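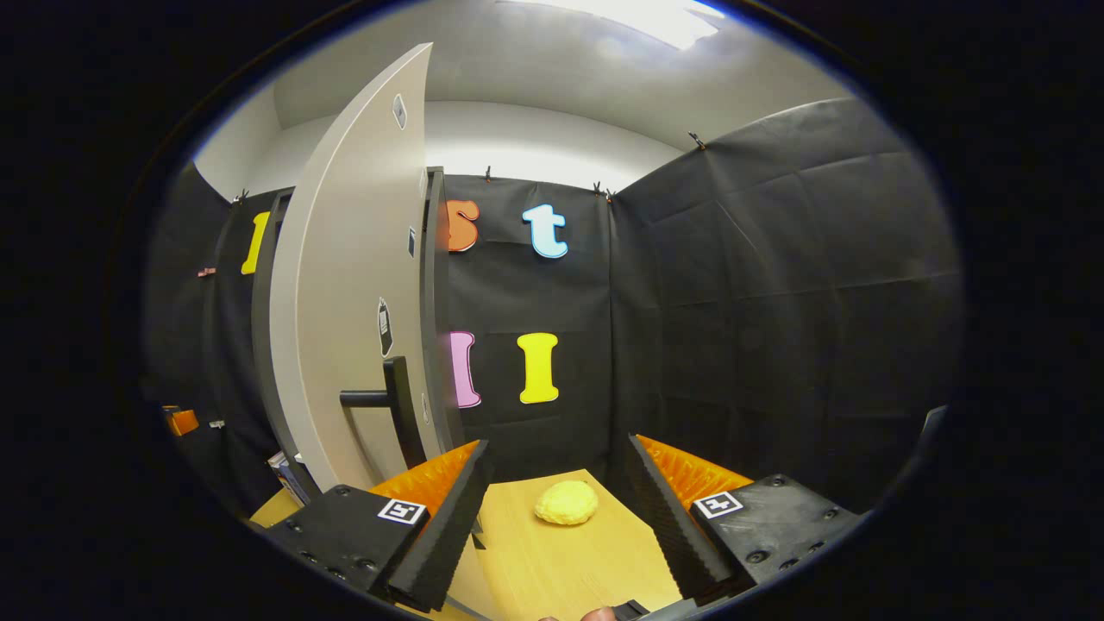
Handgeführter Greifer mit Markertafeln an beiden Fingern, dazwischen der gelbe, schaumstoffartige Klumpen, an dem sich im Test alle messen mussten.

«Der Schwamm verzeiht nichts»

Gion Haslinger hat in den vergangenen Monaten mehr Zeit mit Fingern verbracht als mancher Handchirurg. Seine sind allerdings schwarz, verschraubt und lassen sich mit einem Inbusschlüssel wechseln. Beim Greiferhersteller Kerkik vergleicht er, welches Fingerpaar was festhalten kann, und vor allem, was es danach davon übrig lässt. Für unser Gespräch hat er sich eine halbe Stunde genommen, es wurden fast zwei daraus.

Angefangen hat alles mit einer Bestellung. Der Verpackungsbetrieb Mayrhofer wollte weiche, unregelmäßige Teile automatisch umsetzen und fragte an, welcher Greifer dafür tauge. «Im Vertrieb hieß es: alle», sagt Haslinger. «Das hat mich misstrauisch gemacht.» Also trat das hauseigene Modell gegen den Justard an, einen Parallelgreifer mit steifen Backen, und gegen die Eigenkonstruktion seiner Kollegin Notburga Bachmann. Diese trägt den Namen Celtodum, den bis heute niemand im Haus erklären kann, Bachmann eingeschlossen.

Bevor ein Roboterarm ins Spiel kommt, führt ein Mensch den Greifer von Hand. Eine Kamera am Gerät nimmt auf, was zwischen den Fingern geschieht, und aus den schwarzweißen Markern auf deren Oberseite liest die Software die Öffnungsweite. Warum nicht gleich mit dem Arm? «Weil der Arm 22 Minuten braucht, bis er sich beleidigt abschaltet», sagt Haslinger. «Frau Bachmann hält länger durch.»

285 Griffe hat jedes Fingerpaar absolviert, verteilt auf feste und weiche Gegenstände. Bei den festen lagen die Kandidaten so nah beieinander, dass Haslinger die Tabelle «eine Einschlafhilfe» nennt. Interessant wurde es beim Schaumstoff. Der Justard griff zu und bekam jedes Stück hoch, drückte es dabei aber so zusammen, dass Mayrhofer die Ware kaum wiedererkannt hätte. Das Modell von Kerkik war sanfter und verlor dafür gelegentlich etwas unterwegs. Am besten schlug sich Bachmanns Entwurf, mit 226 sauberen Griffen ohne Druckstelle und ohne Absturz.

Ob ihn das geärgert habe, immerhin gehe es um das eigene Produkt? Haslinger rührt lange in seinem Kaffee. «Sagen wir, die Sitzung am Montag war kürzer als sonst.»

Viel Arbeit steckte er in die Umgebung. Die Tests finden vor schwarzem Stoff statt, an dem große bunte Buchstaben hängen. Sie geben der Kamera Anhaltspunkte, an denen sich die Bewegung nachrechnen lässt; auf einer völlig schwarzen Fläche fände die Software nichts, woran sie sich festhalten könnte. «Besucher versuchen immer, ein Wort daraus zu lesen», sagt Haslinger. «Der Geschäftsführer hat es auch versucht. Er hielt es für eine Botschaft der Belegschaft.»

Bleibt die Frage nach der Kamera. Das extreme Weitwinkelobjektiv biegt jede gerade Kante zum Bogen, und eine Tür sieht darin aus, als habe sie eine schwere Nacht hinter sich. Der Steuerungsfachmann Alois Oberholzer plädierte für eine engere Optik, Haslinger blieb stur. Er will beide Finger und den Hintergrund gleichzeitig im Bild haben, die Verzerrung rechne man eben heraus. Oberholzer rechnet nun. «Er grüßt mich auch wieder», sagt Haslinger, «seit Mai.»

Und der Preis? Ein Satz Finger nach Bachmanns Bauart kostet über 500 Euro, solange jeder einzeln montiert wird. In der Serie soll das sinken, wie weit, mag Haslinger nicht sagen. Mayrhofer hat vorerst zwei Sätze geordert und verlangt einen Dauertest, diesmal am Arm. Die Abschaltung sei fast behoben, versichert Haslinger – er meint damit, dass man jetzt wisse, welches Kabel es sei.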